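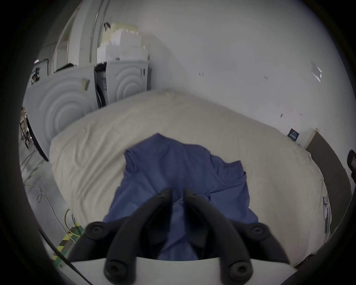
Home & Laundry > Folding > Data card

Misora: household folding instructions, in the words of the people who do the folding

Welcome, and thanks for stopping by! Misora is a collection of 1,000 short written instructions for getting clean clothes from a heap on the bed to a tidy pile in the drawer. Each one was written or spoken by someone describing how they handle a garment at home, on whatever surface they normally use. Most of them used a bed. We had expected more tables, and a good part of what follows is shaped by that discovery, because a mattress is soft and wide and a little bit slippery under a sheet, and people have developed all sorts of small habits to cope with it.

The collection is put together by Liya Tamiru and Hauke Rothe, with Valquíria Prado looking after the Portuguese originals and Bethel Gebru and Adanech Chala the Amharic ones. This card goes with the October 2024 release. If you have the one from May, please swap it over, as the sleeve labels in that one were a mess (more on that further down, with apologies).

What's in the folder

There are 3 files, and you can open all of them in an ordinary spreadsheet program.

instructions.csv has the instructions themselves, one per row, in English, with the original wording beside it if it came to us in another language.

garments.csv says what sort of garment each instruction is for, what it's made of if the writer told us, and the surface they folded it on.

glossary.txt is a plain list of the words people use for parts of a garment. It began as a private crib sheet for Hauke, who had never heard the word "placket", and it has grown a good deal.

Garments covered

We sort everything into seven groups: t-shirts and singlets, long-sleeved tops, jumpers and hoodies, trousers and shorts, underthings and socks, towels, and bed linen. T-shirts are the largest group by a long way. If you only want to have a quick look before deciding whether the collection is any use to you, filter for those and read down a page or two. A plain blue t-shirt bunched up on an off-white sheet is as ordinary a thing as you'll find in any bedroom, and yet the instructions for dealing with it vary wonderfully.

How a typical t-shirt instruction reads

We've kept the writers' own voices wherever we could, so spelling has been tidied but the phrasing hasn't. A middling sort of example goes like so:

"Get it by the shoulders and give it a flick so it comes down flat. If a sleeve's stuck up, pull it out to the side, don't worry about the wrinkles in the middle yet. Smooth from the neck down to the hem. Turn one side in to the middle, sleeve back on itself, same with the other. Bottom up to the neck, and once more if your drawer's shallow."

You'll notice that the writer worries about the sleeve before the wrinkles. Lots of people do it in that order and plenty do the reverse, and there's a column called first_move so that you can separate the two camps. The sleeve-first people tend to write shorter instructions. The wrinkles-first people often mention running a forearm across the fabric, and several of them are very firm about doing it twice.

Words for the state of a garment before folding

This took us longer than anything else in the project. A shirt lying on a bed can be flat, nearly flat, bunched, twisted, folded over on itself, inside out, or some mixture of the lot, and every household has its own word for each. "Scrunched" and "rumpled" are used for the same thing by some people and for quite different things by others. Adanech's mother has a lovely word that means something close to "fallen asleep in its clothes", and we did try for a while to find an English equal to it before giving up and leaving it as it stood.

In the end we settled on plain labels. Flat means the whole outline can be made out and no part lies on top of another. Creased means the outline is there but the cloth has soft ridges across it. Bunched means some of the cloth is pushed up together. Balled means you can't tell which end is which without picking it up. An instruction can carry more than one label, and many do, with "creased, bunched at sleeve" among the most familiar combinations.

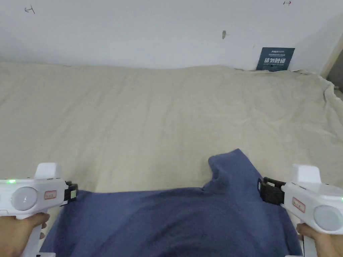

Sleeves have a label of their own, and we're rather proud of it now that it has been fixed. A short sleeve can point out to the side, stick up past the shoulder, lie folded under the body or be tucked inside itself, and in the May release we had lumped the last two together under "hidden". Valquíria pointed out, kindly, that you deal with them in completely different ways. A sleeve folded under only wants the edge lifted and the sleeve drawn out, but a sleeve tucked inside itself needs a hand or a couple of fingers put down it, and a person who tries the first method on the second problem will be there all afternoon. They're now "under" and "inside".

We also note whether the writer holds the garment on one side or on both. Working from both sides is the usual way of getting a long edge straight: you take a bit of cloth at each end, draw it out gently until the ripples along the top go away, and lay it back down. On a bed it helps to lift a touch before you pull, so that the sheet doesn't come along with the shirt. Bethel adds that a fitted sheet pulled snug makes the whole job easier, and that a quick smoothing of the bed before you tip the laundry out is time well spent.

Surfaces

The surface column has these values: bed, table, ironing board, sofa, floor, lap, and standing (for those clever people who fold in mid-air against their own chest). For beds we also record whether there was a sheet, a quilt or a bare mattress, if we were told. Instructions written for a quilt don't travel very well to a table, as they're full of advice about sinking and dents, and you may want to leave them out depending on what you're up to.

How the instructions were gathered

We asked friends, neighbours, relatives and the regulars at a laundry on Llorente Street to tell us how they'd explain the fold to someone staying at their place. They could write it down or say it aloud, and those who said it aloud had it typed up and read back to them. People were told what the collection was for and could ask to be left out later. Names, addresses and the more colourful remarks about other members of the household have been taken out.

Each instruction has 11 columns of notes attached. The labels were put on by one of us and looked over by another, and where we couldn't agree, both opinions are given with a semicolon between them. Please don't treat those rows as mistakes. They're mostly cases where the writing could fairly be read either way, such as "turn it in" (over, or inside out?) and "top" (the collar end, or the side facing up?). 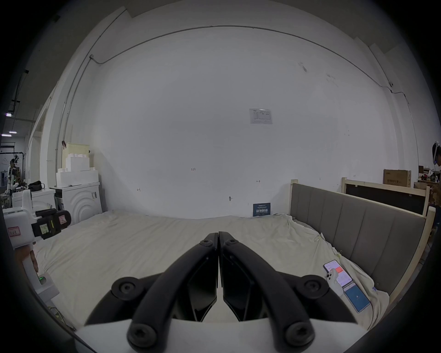 Do I need to clear the bed completely before I follow one of the folds?

You only need enough room for the garment laid out at full width with its sleeves spread, plus a spot for the finished pile. Most of our writers kept the pile up by the headboard or down at the foot, where their elbows wouldn't catch it.

Known gaps

Baby clothes are thin on the ground. Dress shirts are too, as the people who own them mostly told us they hang them up and that was the end of the conversation. Fitted sheets are included under bed linen, but the quality of the advice is uneven, and a couple of the instructions come down to rolling the thing up and shutting the cupboard door on it. We left those in, as they're a true account of what goes on.

There's also a lean toward right-handed directions. Some writers say "left side first" with no reason given, and we suspect that has more to do with which hand they favour than with the shirt. The column called handed is filled in only for those who mentioned it.

Using it, and passing it on

You're welcome to use Misora for teaching, for research, for a leaflet at your local laundry or just to settle an argument at home. Please credit it as "Misora household folding instructions, Evumbridge" and keep this card with the files if you share them. If you translate any of the instructions, we'd be delighted to have a copy, and Bethel will happily check anything in Amharic.

Changes since the last release

Sleeve label "hidden" split into "under" and "inside".
Colour names moved out of the garment type and into their own column, so "blue t-shirt" is now a t-shirt that happens to be blue.
Spelling of "jumper" made consistent. "Sweater" and "pullover" are kept in the original wording.
Two towel instructions that had wandered into bed linen have been sent home.
Glossary entries added for yoke, hem, cuff, gusset and ribbing.

Corrections are very welcome, however small. Leave a note on the project page with the row number and what you think it ought to say, and Liya will get to it once the current batch of sock instructions is finished.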